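Produce Display Project, Retail Spaces Studio
Final report, turned in Monday, May 28, 2018
Group 7. Written up by Hinata Yagi

What we were asked to do

Plan and stock a produce display for the practice shop. One long wooden unit, angled bins, replica vegetables from the school store plus whatever we could borrow. It has to read clearly to a person walking past with a basket. No signs allowed until the last week, so the layout has to do all the work.

We had a budget of 4 studio sessions. Used all of them and a lunch break.

First layout

Started with a paper plan. Greens at one end, then warm colors, then yellow at the far end. Looked great on paper. On the real thing the greens kind of melted together, the cucumbers and peppers especially. From a few steps back you get one long green stretch and then suddenly apples.

The napa cabbages were the easy part. They're big, they overlap nicely, the ruffled yellow tops do the job of a sign all on their own. Green onions next to them, stalks to the front. 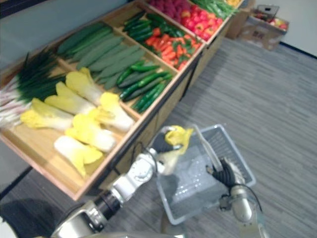
Second problem was the bin dividers. The wood is light and fairly low so if you pile too high the stuff rolls over into the next bin. Cucumbers stay put. Apples do not. We set a rule that nothing goes above the divider except leaves. Broke the rule for the beans, see below.

Materials: the Prandance catalog replicas are heavier and sit better. The Valtel ones are light, they slide on the slope. We put a strip of shelf liner under the Valtel stuff and that fixed most of it. Should of done that from the start.

Second layout

Moved the orange next to the green. Carrots in front, dark cucumbers behind them in the same bin. Instant improvement, the orange gives your eye somewhere to stop. Carrot tops tucked in between so it dosen't look like a box of crayons.

Then purple and red together, sweet potatoes at the back and tomatoes forward. This was argued about for most of a session. I wanted the sweet potatoes with the carrots (both roots, makes sense to a cook). The others said shoppers look for color first. We tried both ways. Color won, I still think roots together would be easier to find.

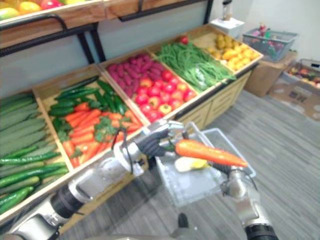
Beans: long thin ones, impossible to stack. Gave up stacking and let them spill forward. Looks more like a real market that way.

Yellow at the far end. Small round things, good for closing off the row, you can tell the display stops there.

Picking test

We wrote shopping lists and timed how long each item took to find. One carrot, one yellow thing, one tomato and so on, into a clear plastic basket so we could check it against the list after. Carrots fastest. Cucumbers slowest by far, people couldnt decide which kind the list meant. Our list just said "cucumber", so partly our fault.

Also tried pointing the carrots all one way vs. mixed directions. Mixed looks fuller with fewer pieces. All one way looks tidier but you notice every gap. Kept them mixed.

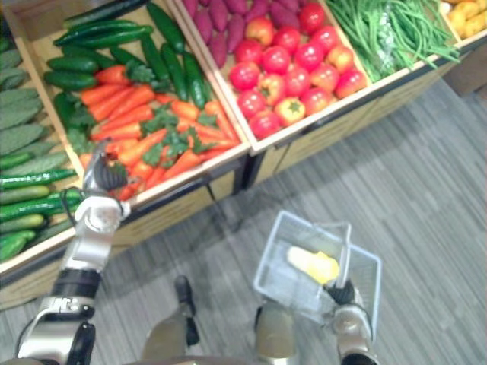 Cost and stock

Unit item number 3041 in the school inventory, no cost to us. Replicas from the Prandance box, no cost. Extra pieces borrowed from Lemaire, go back in September. Shelf liner came out of our own pocket. Drameck quoted us for printed bin labels, too expensive, we'd do them by hand.

What we'd change

- separate the cucumber types by at least one bin
- liner under everything, not just the light stuff
- more red, the tomato side runs out first
- write better shopping lists!!
- leave walking room on the carpet side, two people with baskets is already tight 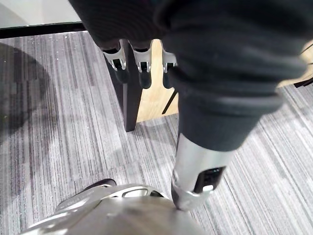 Comments from the review

Lemaire group: we'd keep the cucumbers together and label them, people expect to find them in one spot. Splitting them up just means walking back and forth. Agree about the liner tho, ours slid too.

My reply to that, fair point if labels are allowed. They weren't for most of the project. Would test it both ways if we had another session. Layout drawings are in the studio folder, second drawer, the old ones are crossed out in pencil.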